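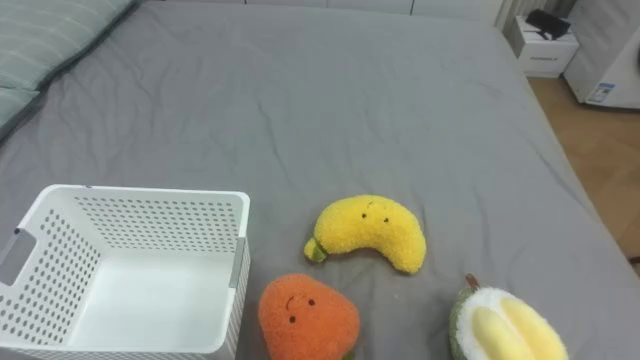
验石

阿里亚加拍卖行的地下二层没有窗。色温五千五百开的灯管装在天花板的凹槽里，台面铺中性灰纸，湿度计的读数每两小时由值班员登记一次。凯莉·希恩上午八点四十分签收了第647号标的，封条完整，签收单一式两份。

标的为一枚胸针，铂金托，背面局部覆黄金，主石为一颗枕形切割的蓝色宝石，四周镶旧式切割钻石。委托书上写的是“天然蓝宝石，克什米尔产，未经加热”。委托人一栏写着埃尔梅内希尔多·洛萨诺，地址在博斯坦斯，一座她只在火车时刻表上见过的镇子。

她先称重。整件称，连托带石，三次读数一致。主石不能拆，拆石需要委托人书面同意，而同意书那一页是空白的。于是主石重量只能按尺寸推算：量长、宽、深，代入系数，在结果后面注明“估算”。

折射仪的接触液挥发得快，她滴了一滴，把台面压上去。两条阴影边界，差值落在刚玉的范围内。分光镜里，四百五十纳米处有一条吸收线，很弱。偏光镜下转动一周，四明四暗。这些都只说明它是刚玉，没有说明它从哪里来。

九点半，她把胸针移到显微镜下，用暗场照明，从十倍开始。

克什米尔的石头里应当有一种细尘状的包体，使蓝色显得柔和，行内称为丝绒感。她看到了尘，也看到了沿生长方向排列的短针。针是完整的，末端没有断成点，这与未加热的结论相符。她记下来，换到四十倍，再记。

在腰棱下方，靠近第三枚爪的位置，她看到一道弧线。

弧线很淡，需要把光纤灯压到几乎与台面平行才显出来。天然刚玉的生长带是直的，转折处有角度。弧形生长纹属于焰熔法合成品。一颗石头不应当同时具有完整的针状包体和弧形生长纹，除非它是两颗。

她关掉光纤灯，让眼睛休息了一分钟，再打开。弧线还在。

拼合石的检验有固定步骤。侧面观察，寻找结合面；浸液观察，寻找两部分的色差；紫外灯下观察，寻找胶层的荧光。第一项受镶托遮挡，做不全。第二项需要把整件浸入液体，旧镶口可能藏有早年的填补物，须另行批准。她做了第三项。长波之下，腰棱处出现一圈细细的粉白色，宽度不及一根头发。

冠部是天然的，薄薄一层；亭部是合成的。有人把一片真正的克什米尔蓝宝石粘在了人造的底座上，然后用包边把接缝藏在爪和围钻之间。手艺很好。围钻的切工、托背的锯痕、搭扣的形制都属于同一年代，没有后换的痕迹。也就是说，它做出来的时候就是这样。

她在托背内侧找到一个戳记，放大之后可以辨认：德林迪克斯。资料室的卡片柜里有这家作坊的一张卡，只有三行。主营改镶与修复，停业年份不详，备注栏里手写着“替客户制作出行用副本”。

出行用副本。她把这几个字抄进工作记录，加了引号。

以前拥有大件的家庭常备一套仿品，真品存在银行，仿品戴去旅行。通常用玻璃，讲究一些的用合成石。用真石切片做冠部的，她没有见过。一片这样的材料只能来自一颗更大的石头，或者来自真品本身，在某次重新切磨时取下。若是后者，那么存在另一枚胸针，主石比当初薄了这一层。

下午两点，她拨了委托书上的号码。响了九声，有人接起。

“洛萨诺先生，我是阿里亚加珠宝部的鉴定员。关于您的胸针，我需要确认几项来源信息。”

“请讲。”声音年老，每个字都分得很开。

“您是从谁那里得到的？”

“我母亲。她说这一枚是姐妹中的一枚。”

“另一枚在哪里？”

“我姨母那里。她去埃索沃夫之后就没有再写信。”停顿。“石头不对吗？”

条例规定，书面报告出具之前，鉴定员不得口头陈述结论。希恩看着台面上的灰纸。胸针放在中央，针扣朝下。

“报告星期四寄出，”她说，“您母亲有没有说过，哪一枚是先做的？”

“她说是同一天做的。她说有一颗石头，外祖父不肯卖，也不肯只给一个女儿。”

她把这句话写下来，没有加引号，又划掉重写，加上了引号。随后她问他是否同意拆石。他考虑了一会儿，说不同意。

“里面的东西就让它在里面吧，”他说，“您能看见多少，就写多少。”

报告共两页。主石一栏写：二层拼合石，冠部为天然蓝宝石，包体特征符合克什米尔产地，未见加热迹象；亭部为焰熔法合成蓝宝石；结合面位于腰棱，胶层在长波紫外光下呈弱粉白色荧光。重量一栏写：估算，未拆石。镶托一栏写：铂金及黄金，德林迪克斯作坊戳记，与主石拼合应为同期制作。

估价一栏她填了两次。第一次按拼合石的惯例，底价100，即本行目录允许的最低数。第二次她把数字留着，在备注里补了一行：据委托人称，另有一枚同源胸针，下落为埃索沃夫，建议与本件对照检验。

备注不影响底价。部门主管会在上面签字，目录编辑多半会把它删去，印刷时每件标的只给四行。

五点五十分，她把胸针装回盒子，贴上新封条，写上时间和姓名缩写。湿度计的读数是百分之四十八。她登记了，然后翻回工作记录，在弧线的草图旁边标出第三枚爪的位置，以便下一个看这块石头的人知道光该从哪一侧打进来。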